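Table Tennis Ball Bounce and Surface Type
Student project report
Rungnapa Rattanakul

1. Background

Our school has two places where table tennis is played. One is the old gym, where the tables stand on a wood floor, and the other is the covered court at Skellside, where the tables stand on concrete. Players often say that the ball bounces higher at Skellside. I wanted to find out if the tables were different or if people were only getting used to a different room.

The rules of the sport give a simple test. A ball dropped from 30 cm onto a proper table should come back up to a height of 23 cm. I used the same drop height so that my results could be compared with that number.

2. Method

I taped a meter stick upright against a wall bracket and clamped it to the table edge. Each ball was held with its lowest point level with the 30 cm mark and let go without spin. A classmate filmed the drop on a phone, and I read the top of the bounce from the slowed video. Any drop where the ball touched the stick was thrown out and done again.

Drops were made at five spots on each table: the four corners, 20 cm in from the edges, and the middle of one half. Both rooms were tested in October, between 3 and 5 in the afternoon. After the bad drops were removed I had 269 readings.

Before testing, each ball was spun on the table. If it wobbled, it was not used. Balls were kept in the room overnight so that they would be at room temperature.
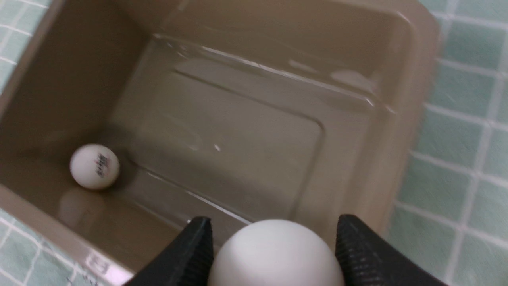 Fig. 1. Ball in a plastic container.

3. Results

The average bounce in the gym was 22.8 cm. At Skellside it was 23.4 cm. The middle spot gave the highest bounce in both places. The corners were lower, and one gym corner was much lower than the rest, at 21.9 cm. When I looked under that table I found that a screw holding the top to the leg frame was missing.

Without that corner, the gym average goes up to 23.0 cm, which leaves a difference of 0.4 cm between the two places.

4. Discussion

The players were right that the ball bounces higher at Skellside, but the difference is small. I could read the video to the nearest 0.2 cm at best. Part of the difference may come from the floor, and part from the age of the tables. I can't separate these with the data I have. To do that I would need to move one table from the gym to the court and test it in both places.

The gym was also cooler than the court by 3 degrees. I did not correct for this.

5. Further work

I would like to repeat the drops with the missing screw replaced, and to test at 50 cm as well.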